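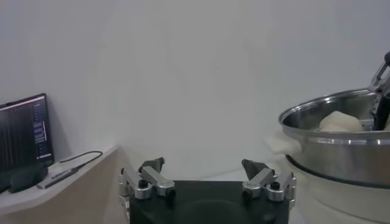

Jaws wide open, wrist cam view, dough in the pot

Is the Vunon two-finger gripper kit any good for soft stuff?
Posted by Conceição Antunes, August 10, 2019

Hi all! I've got two small arms on a shelf at home and I'm trying to teach them to lift a ball of bread dough out of a big steel pot (my brother thinks I've lost it, fine). I'm looking at the Vunon finger kit, $199 from Clunden, and I go back and forth on it every night. The listing talks about boxes and bottles and says nothing at all about anything squishy. My questions: do the angled fingertips dig into dough, and can you slow the closing down enough that it doesn't get pinched in half? Also, is the wrist camera bracket in the box or do I have to buy it separately?

Sérgio Simões
I've had the Vunon kit since October and I like it a lot, with some grumbling. Out of the box it closes way too fast for dough. There's a speed setting in the software (mine is at 27 now, I started at the default and got two sad half-balls) and once you turn that down it's pretty gentle. The tips do leave dents, so I flour the dough well and come in from the sides, low, with the jaws opened up as far as they go. Watch out for the rim if your pot is deep, I've clanged mine plenty of times! And check the bolts in the links after the first week or so, two of mine had worked a bit loose. Bracket was in my box, camera wasn't. I'd email Clunden before you order in case they've changed that.

One more thing: shiny pots drove my camera nuts. I put a lamp off to the side, bounced it off the wall, and it got a lot better.

pinheiro_bakes
Get the Citberg suction one, way cheaper

Sérgio Simões
Suction on floured dough? I tried that with a different brand and all it picked up was flour. Maybe the Citberg is better, I haven't used it.

Conceição Antunes
Thanks Sérgio, super helpful! Emailing Clunden about the bracket tonight.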